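Teaching the arm to pick up bottles

February 2025

I've started recording demonstrations for the bottle task. Edin Kadrić drives the arm by remote control from the other side of the room and I sort out the files. The job is picking bottles up off the kitchen counter, with a cardboard box next to them.
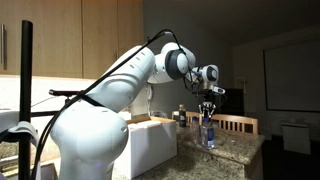 Gripper closed on the neck of a water bottle.

We try to grip high, near the cap. A squeeze lower down can dent a thin bottle, and then the next recording starts with a different shape.

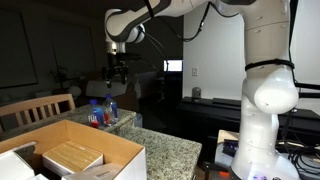 Skemier Home Robotics Club

The slow part is lining up over the bottle. Edin likes to stop above the counter before going down. I used to trim those pauses out and have now stopped doing it, as the trimmed runs came out jerky when we played them back.

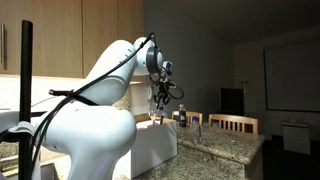

How many demonstrations do you need for one task?
We started with 25 and it wasn't enough, so we are going up in batches of 35 until the arm copes with a bottle it hasn't met before.

Clear plastic is harder than I expected. A dark bottle stands out on speckled granite and a plain water bottle hardly does. Lifting one bottle over another is worse again, and 3 of our runs went in the bin for that.

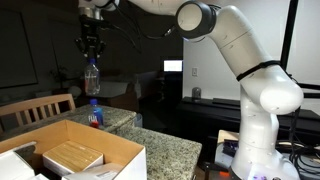
What's next

Moving the arm by hand. Edin thinks it will be quicker for the last bit of the grip. I want both sets done by April.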